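Béla Simon was eating cereal when he picked up my video call, and he didn't put the bowl down for the first ten minutes. I liked him right away. He writes the planning code at Grundeno, a small outfit that builds software for robot arms, and he'd agreed to talk me through Prandia, their toolkit for testing grasps in simulation. His colleague Krisztina Oláh, who looks after perception, joined from her own kitchen a bit later (better lighting, no cereal).

I'd asked for something simple to start with. Béla shared his screen and up came a toilet.

"Bathrooms are great for us," he said. "You've got curved surfaces, you've got a tank right where your wrist wants to go, and people leave stuff on the back of the thing all the time. If your planner is lazy, a bathroom will tell you."

The task is picking up a colorful object from the rear of a closed toilet lid. That's it! I could do it with my eyes shut. The arm has to get its fingers around something sitting close up against the tank, and the tank doesn't move. 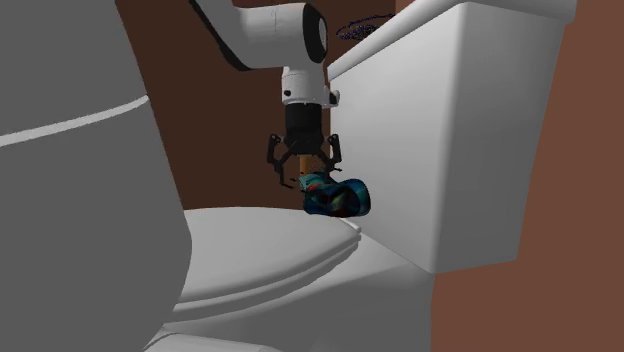
The gripper over the back of the lid, with the tank right beside the wrist.

"Look at the wrist there," Béla told me, waving his spoon at the screen. "The collision checker cares about every bit of that arm. People think about the fingers, because the fingers are the fun part. I spend my days on elbows."

The way Prandia works, as far as I could follow, is that it suggests a whole bunch of grasps for an object and then throws most of them away. For this setup it started with 300. A first pass tosses the ones where the gripper would be inside the tank or the lid. A second pass tries to find a path for the whole arm, and that's where it gets slow. Béla's first version of the second pass left him with 2 grasps, and he hated both of them.

"They were legal," he said. "The math was happy. But the arm went on this enormous tour to get there, and if the object had been a finger's width off from where we thought, forget it."

So back in February he rewrote the scoring. The planner now shoves the object around a little in its head, over and over, and keeps the grasps that still work after the shove. He talked about this for a long time and drew me a diagram on the back of an envelope, which he held up to the camera upside down.

Krisztina came in around here, and she had opinions about whose problem all this is.

"Béla says 'if the object had been off' like it's the weather," she said, laughing. "It's me. I'm the one who says where the object is. And it's a hard one, this object!"

She had a point. She put up a close view and I had no idea what I was looking at. The thing is all jagged pieces and blurry patches of red and green and blue, with black letters sticking out into thin air on one side. 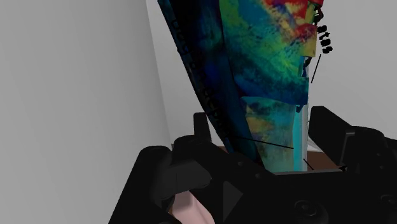
Close in, with "atas" hanging off the right-hand edge.

"A pose estimator wants nice clean edges," Krisztina said. "So what's the edge here? Are the letters part of the shape? If I include them the box I draw is too wide, and Béla's fingers open too far and bump into something. If I ignore them, maybe I've ignored something you can hit."

Her answer, for now, is to keep two shapes for each object. There's a snug one used for choosing where to squeeze, and a baggy one used for not crashing. I asked if that was a standard trick and she shrugged and said plenty of people do some flavor of it, she just got tired of arguing about a single setting that made one half of the program happy and the other half miserable. The baggy shape is Tóth in the code. The snug one is Prastov. I asked why and got two different stories, so I'm leaving that alone.

We spent a while on the logs after that, and I'll admit I hadn't expected to enjoy the logs. Every run in Prandia writes down what the perception side believed, what the planner picked and the clearance at each step, and you can scrub through it like a video. Krisztina had one marked as run 178 and she kept dragging it back and forth to the same spot.
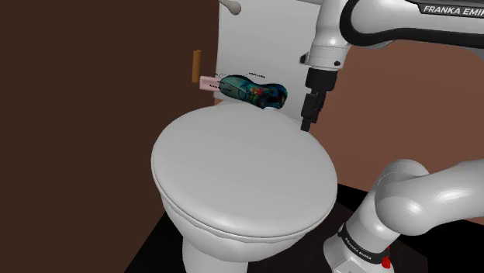 "I like to stop while there's still a gap," she said. "Once the fingers are touching things, everybody has a theory. Before that you can just ask, does the program know where the gap is? How wide does it think it is? If that number's wrong I don't need to watch the rest."

Béla watches the rest anyway. He told me he'll let a run play to the end even when he knows it's hopeless, partly because the physics engine does odd things at contact and he wants to know which odd things. He has a text file of them. The last entry when we spoke was number 311, and it just said "spins???"

I wanted to know how much any of this carries over to a real arm in a real bathroom. They both went a bit quiet, and then both started talking at once. Béla thinks the planning side carries over pretty well so long as you're generous with the margins. Krisztina is more careful. Simulated light is too polite, she says, and she won't trust a pose number until she's seen it hold up on a shiny surface with a lamp in the wrong place.

"But I'd still rather find the dumb mistakes in there," she said. "They're cheap in there."

Next on their list is getting the planner to give up sooner. At the moment it'll chew on a hopeless grasp long after a person would've tried the other side, and Béla wants a time limit that depends on how promising the first few tries look. He'd started on it that morning, before the cereal.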